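The village of Clomholm has 800 residents and, by my count, one opinion about allotments, which is that somebody else's is too big. Eirini Manolakis has held plot 2 since her knees were good. The waiting list now runs to 200 names, several of them dead.

Rent goes up in June. Filippos Makris, who grows leeks the size of table legs and gives none away, has written to the parish council to say so in capitals. 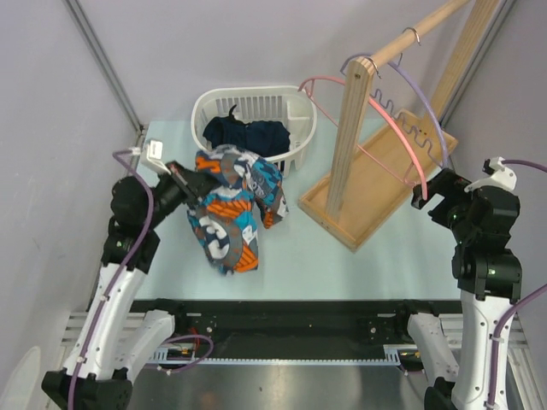 Then there is the matter of the shed. Under the rules a shed may hold tools, seed and one chair. Dinesh Nigam's has a sofa, a kettle and curtains – lined ones. He calls it a potting area. I have drunk three cups of tea in there and seen no pots.

The council will inspect once the rhubarb is over. Dinesh has offered them the sofa.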